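A caneca e o litro

Teodoro Abella

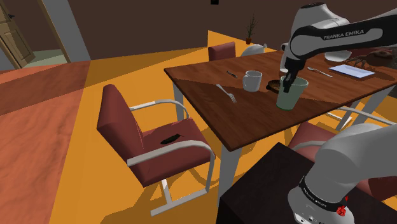 Canecas sobre uma mesa de jantar (imagem gerada por computador).

A capacidade nominal de uma caneca continua a ser um dado mal definido. O catálogo da Pretau indica 300 ml para um modelo que, medido até ao bordo, leva mais 30. A Hennessy mede até ao bordo e não o declara. Quem compra para uma cantina compara, portanto, grandezas diferentes.

Defendo uma regra simples: volume útil, medido a 5 mm do bordo, impresso na base da peça. O custo é baixo -- altera-se o carimbo, o molde mantém-se. Numa encomenda de 3.000 unidades, a diferença unitária seria irrelevante.

A Batari objeta que o consumidor doméstico não lê a base. É verdade, mas o comprador institucional lê.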